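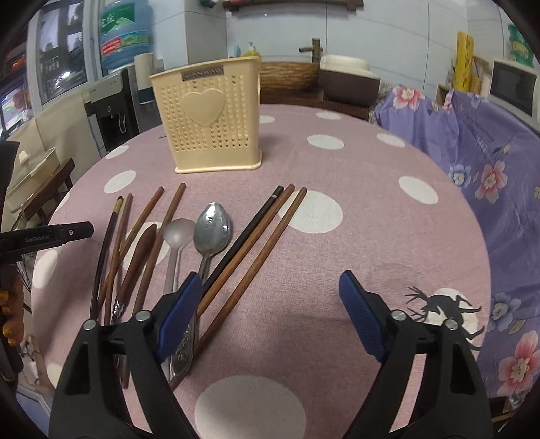

Chopsticks, spoons and the cutlery holder on the spotty tablecloth.

Hello again from the lab corner of the newsletter! I've had my head in hydrogen peroxide since January, so that's what you're getting this month. Our cells make tiny amounts of it all the time (yes, the same stuff as in the brown bottle) and use it to pass messages about, but too much does damage, so we'd dearly like to see where it is and when.

Bhupendra Tyagi has been working on a probe we call Grekus. It's a small dye molecule that stays dark until peroxide snips a boron group off it, and then it glows green. Lovely idea, very fiddly to make! The first batch glowed at everything, including the tap water, and we went back to the purification step twice.
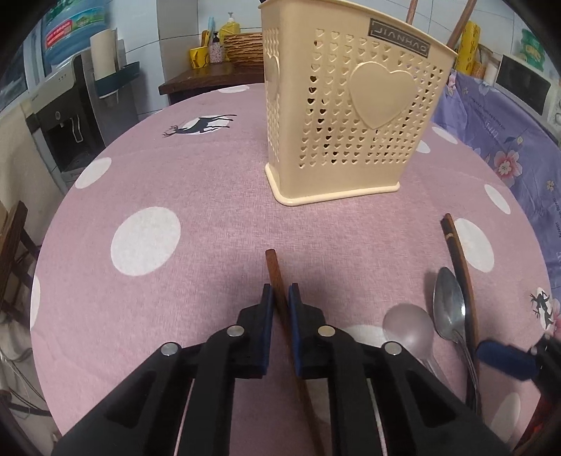
The newer batch behaves much better. We ran 391 wells of cultured cells through the plate reader, and only 2 had to be thrown out, both my fault (bubbles, sorry). It holds up nicely at pH 7 and gets sluggish when things turn acidic, so anyone hoping to look inside lysosomes will have to wait a bit.

Next we're comparing it with Brovard, our older red probe, which is slower but doesn't bleach so quickly under the lamp. If you'd like to try some, Bhupendra can spare 500 microlitres of stock per group. Please bring your own foil-wrapped tubes, and ask him before you open the freezer.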